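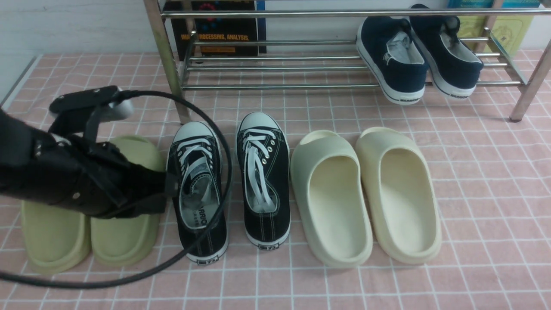

Pay for the Wrist Camera, Skip the Service Plan
By Orlando Cusi
12/13/20

Hukeck sells the Gekero tidying kit at $3,489. The price covers one arm, a two-finger gripper, a head camera, a wrist camera and the control software. A service plan called Musel costs extra and promises remote tuning for household tasks. My position is that the hardware is priced fairly and the plan is not.

Shoes are a good test of the claim. They come in pairs, they have openings that can be gripped and soles that mostly can't, and a soft molded slide behaves nothing like a laced canvas sneaker. A kit that handles both at floor level, next to a rack with thin chrome rods, is doing useful work. The sales sheet lists 8 object classes and puts all footwear in one of them. I would split it into at least two.

My main complaint about the hardware is cable routing. A thick cable that loops over the shoes can snag on a lace or block the head camera's view of the next pickup. Clips would be a cheap fix, and the kit should include them.

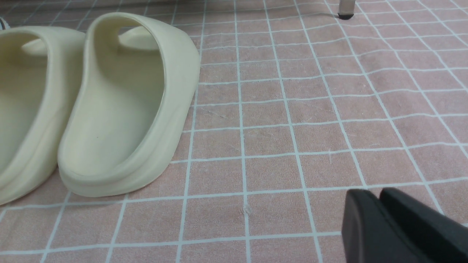

The wrist camera is the part I would keep if Hukeck forced me to choose. Grasp errors on low objects are mostly errors in the last stretch of travel, where the arm hides the target from any camera mounted above it. With the fingers confined to the lower right corner, the wrist view leaves room for the heel, the footbed and the high arch of the strap on a cream slide. The strap opening is the feature a planner needs. A printed grid on the mat also gives the operator a quick check on heading — no extra markers required.

Musel adds little to this. The plan allows 2,000 remote grasps per term, and the terms run out in February whether or not the grasps are used. Bensaid, a smaller supplier, lets buyers tune grasp height and finger spacing themselves from a settings file. Hukeck should do the same and sell the plan only to people who ask for it.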